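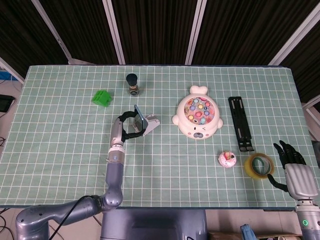

Slide 2: Things that stay on the table

Good morning, and thank you to Fergus Shearer for the invitation. My talk is about small things at home and why they have no place to live.

Start with the phone, because everybody in the room has one. Ask: where does your phone sleep? Wait for answers. The folding stand next to it is light gray and lies flat, so it can go in a drawer when the day is finished.

Then the fishing game, the white seal with the colorful little fish in the pink part. In my family we lost four fish in one February. My rule now: the game travels with its fish, always in the same bag.

The small bottle with the black cap: read the label before you decide on the shelf. The green house block goes back to the other blocks.

Leave the long black bracket with the slots for last. Metal pieces like this one stay in homes for years. Give it a box with a date on it.

Slide 3: The Hesine exercise

Pairs, 16 minutes. Each pair takes up to 92 objects from the Sisness boxes and makes three groups: daily, weekly, seldom. Speak slowly here. Show the clock.

Questions after slide 3, then coffee in the Meléndez room.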